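The Slow Train to Billska

Published 14 January 2024

When I told my colleagues that I would spend my free days on the railway between Dunbridge and Billska, they asked me if the airport was closed. It was open. A flight takes less than one hour and the train takes almost the whole day, with a change in Brancombe where you wait on a platform without a roof. I wanted to go by train because I had never seen what lies between the two cities, although I have lived in one of them for many years.

The line is 544 kilometers long. It was built for timber and salt, and this explains why it makes such strange turns. It avoids the bigger towns and visits small ones, where one or two people get down with their bags and the train waits politely until they have crossed the track. In Pons, which has 200 inhabitants and a very large station, we stopped for 30 minutes to let the express pass. Some passengers went outside to smoke. I walked to the end of the platform and found a garden with cabbages, planted between the old rails of a siding.

I had bought coffee at the kiosk in Brancombe, and I was glad of it, for the dining car is used only in summer. The heating in my carriage had two positions, and both of them were too warm. After Pons an older woman opened the window a little and closed it again each time we came to a tunnel. She did this without looking up from her knitting, so I think she knows the line by heart.
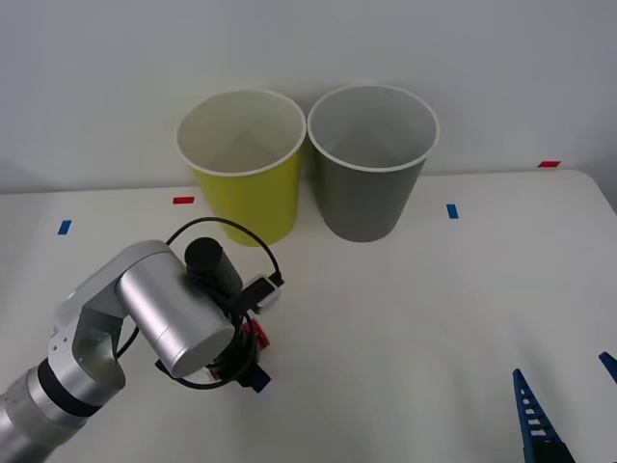

Is it necessary to book a seat in advance?

Outside the summer timetable you can buy the ticket on the day of travel, at the counter in Dunbridge or from the conductor. From June the morning train fills with hikers, and then a reservation is needed for the part between Brancombe and Pons.

The most beautiful part begins after the last tunnel. The valley becomes wide and the river, which until then was hidden behind the trees, comes close to the track and stays there. I had a book with me and I did not read more than a few pages. The villages have wooden churches with dark roofs, and at one crossing a boy on a bicycle raised his hand to us as if we were late for an appointment with him.

We arrived in Billska after dark. The station hotel is simple and clean, the soup is good, and from the rooms on the second floor you hear the freight trains during the night. I slept well all the same. In the morning I went to the counter and asked for a ticket back to Dunbridge, by the same train, on the left side this time, where the river is.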